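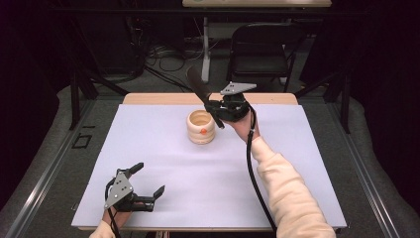 Klein, cremefarben, geriffelt

Tassen vorwärmen: Physik oder Folklore?
Forum > Zubereitung > Espresso

siebtraeger_uwe
Guten Morgen zusammen,
ich habe seit August eine Pereyra auf der Arbeitsplatte stehen und bin mit Mahlgrad, Menge und Laufzeit (25 Sekunden, wie es sich gehört) inzwischen im Frieden. Nur an einer Stelle verliere ich jeden Morgen den Glauben: beim Vorwärmen. Die Ablage oben auf der Maschine wird lauwarm, wenn man sie sehr lange anschaut. Also spüle ich mit heißem Wasser, gieße aus, trockne ab, und bis dahin hat meine Frau ihren Filterkaffee getrunken und ist aus dem Haus.
Schmeckt man den Unterschied? Oder machen wir das alle, weil es in der Anleitung steht?

crema_kritik
Natürlich schmeckt man das. Kalte Keramik zieht dem Espresso in Sekunden die Wärme raus, dann wird er sauer und flach. Wer das nicht merkt, kann auch Kapseln trinken.

mokkaline
Da ist er ja, der Kapselvergleich. Hat diesmal nur eine Antwort gedauert.
@uwe: Ich wärme im Winter vor und im Sommer nicht, und beschwert hat sich noch keiner. Meine Küche hat im Januar allerdings Temperaturen, bei denen die Butter zur Waffe wird.

Kalle_Kolben
Kommt auf die Wandstärke an. Dicke Tasse kalt = schlecht, dicke Tasse warm = gut, dünne Tasse = ziemlich egal. Ich habe mir die Plolleo-Doppelwandgläser gekauft und seitdem Ruhe. Dafür sehen die Dinger nach der Spülmaschine aus wie die Fenster in meiner alten Werkstatt.

crema_kritik
Espresso aus Glas. Ich sage nichts dazu.

mokkaline
Du hast gerade etwas dazu gesagt.

siebtraeger_uwe
Danke schon mal. Doppelwandglas scheidet aus, ich verbrenne mir gern wenigstens ein bisschen die Finger, sonst werde ich nicht wach. Im Moment tendiere ich zu etwas Kleinem aus Keramik, nicht zu dünn. Das Thermometer meldet nach dem Ausspülen übrigens rund 80 Grad in der Kanne und danach in der Tasse gar nichts Brauchbares, weil der Fühler zu groß ist. Soviel zur Wissenschaft in diesem Haushalt.

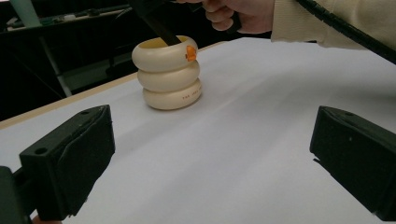 kellerkalk schrieb:
Vergiss das Thermometer. Stell einfach zwei Tassen nebeneinander, eine warm, eine kalt, und lass dir die von jemandem hinstellen, ohne hinzusehen. Ich habe das gemacht und lag daneben. Zweimal. Seitdem wärme ich nicht mehr vor und rede auf Feiern auch weniger über Kaffee.

crema_kritik
Zwei Durchgänge sind kein Test, das ist ein Münzwurf. Was war das überhaupt für eine Bohne? Bei einer dunklen Röstung ist es wurscht, die schmeckt heiß wie kalt nach Lagerfeuer. Nimm mal was Helles.

kellerkalk
Die Hausmischung von Larkulska. Eher mittel. Lagerfeuer höchstens im Nachhall.

Kalle_Kolben
Die von Larkulska trinke ich auch, die verzeiht viel. Sogar mich.

Joar Nygård
Ich habe ein paar Jahre im Harstead hinter der Theke gestanden. Wir haben immer vorgewärmt, und zwar vor allem, weil die Tassen nirgendwo anders hinpassten als auf die Maschine. Die Gäste haben sich über den Preis beschwert, über die Stühle und über den Hund vom Nachbarn. Über kalte Tassen nie, auch morgens nicht, wenn der Stapel noch eiskalt war.
Zu Hause mache ich es so: Tasse unter die Brühgruppe, Leerbezug rein, Bohnen mahlen, Wasser weg, Espresso rein. Kostet keine Zeit, den Leerbezug macht man ja sowieso. Abtrocknen lasse ich bleiben.

siebtraeger_uwe
Nicht abtrocknen! Darf man das?

crema_kritik
Nein.

mokkaline
Ja.

siebtraeger_uwe
Gut, ich probiere ab morgen die Variante mit dem Leerbezug. Falls es sauer und flach wird, melde ich mich reumütig. Weiß jemand, ob sich bei der Pereyra die Tropfschale leichter rausziehen lässt, wenn man den Schwimmer vorher abnimmt? Meine klemmt.

Kalle_Kolben
Leicht anheben und dann ziehen. Und vorher ausleeren. Frag nicht, woher ich das weiß.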